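Minutes, Hamard Street tenants assoc. monthly meeting
2011-03-04, back room at the Kerkska bakery
Notes: Hagos Derese (filling in, sorry for the typing)

Started late, heater wasn't on. Last month's minutes read and ok'd, one fix: the laundry hours are till nine, not ten.

## 1. Heat

- Still the main complaint. Third floor, Hamard side, cold every morning. Endov building fine.
- Landlord's office says boiler was serviced in October. Three people said they were home that day and saw no one.
- Agreed to keep a log. Time, temp, apartment number. Write it on paper, stick it under my door, 302.
- Mrs. in 2B has a spare thermometer if anyone needs to borrow.
- If nothing by next meeting, we file with the city. Vote: all in favor, one abstained.

## 2. Rent letter

- Everybody got the same letter. Wording confusing on purpose, several people think.
- Lam building tenants got theirs a week earlier and already sent a reply, they will give us a copy.
- Question from the floor, does the increase apply to month-to-month. Don't know. Legal aid clinic to be asked.
- DON'T sign the second page yet. Said this twice, saying it again here.
- Long side discussion about parking, stopped by the chair.

## 3. Money

- 300 dollars in the account before tonight.
- Paid out: 20 for copies.
- Dues stay at 2 dollars a month. Someone proposed going to three, no second.
- Envelope at the door tonight, not counted yet. Will put it in next month's minutes.
- Still no receipt for the folding chairs. Whoever bought them please look in your coat.

## 4. Common room

- Landlord's office finally agreed we can use it, in writing, from the first of next month. No loud music, no cooking.
- Needs paint before anything else. Argument over color. Green lost. Off-white it is, or whatever is cheapest in the off-white family.
- Lock sticks. Needs oil or a new lock, try oil.
- Table: want one big one, not a bunch of little ones. Brown top, plain, so it doesnt show every coffee ring. White storage box to go on it for the sign-up sheets and pens.

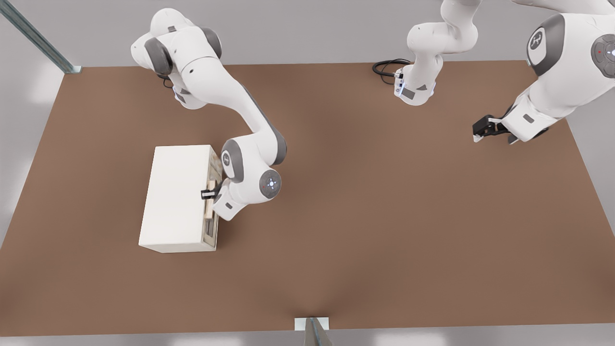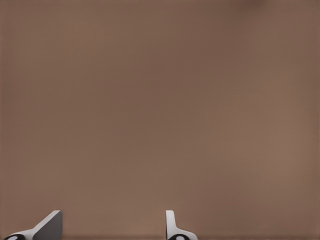
## 5. Common room, cont.

- Size of table not settled. Has to get through the door, somebody measure the door.
- Who keeps the key. Two names put forward, both said no. Left open.
- Homework hour for the kids after school, people like the idea. Needs an adult in the room every time. Sign-up sheet went around, half full.
- Sewing group asked for evenings. Fine as long as they clear the table after.
- No smoking, incl. by the window. This got a laugh, not from everyone.

## 6. Trash and recycling

- Alley bins overflowing again by the end of the week. Pickup skipped at least once last month.
- Mattress behind Endov has been there since before the snow. Bulk pickup has to be scheduled by the owner, we can't do it. Add to letter.
- Please flatten boxes. Please.
- Rats: one report, basement, near the meters. Add to letter too.

## 7. Front door and mail

- Buzzer for the top row still dead. People are propping the door with a brick. Stop doing that, packages walked off twice.
- Mailbox on the left end doesn't close. Carrier has threatened to stop delivering to it.
- Light over the steps is out. Chair has a bulb, needs a tall person with a ladder. Got one.

## 8. Other

- Spring cleanup, courtyard. Date not picked, wait for the ground to dry out. Bring own gloves.
- Flower beds: same families as last year unless they say otherwise.
- Question about dogs. Lease says no dogs, there are dogs. Moved on.
- Bus stop petition on the table by the coffee, sign if you havent.
- Bakery asks us to stack the chairs when we leave and not use the front sink.

## To do before next time

- Heat log, everyone on third floor
- Ask legal aid re month-to-month (Hagos)
- Letter to landlord: boiler, mattress, rats, buzzer, mailbox. Draft to chair first
- Measure common room door
- Oil for lock
- Price paint, two stores min.
- Get copy of Lam's reply letter

Next meeting same place, same time. If the common room is painted we meet there insted. Flyer will go up by the mailboxes either way.

Closed when the bakery needed the room back.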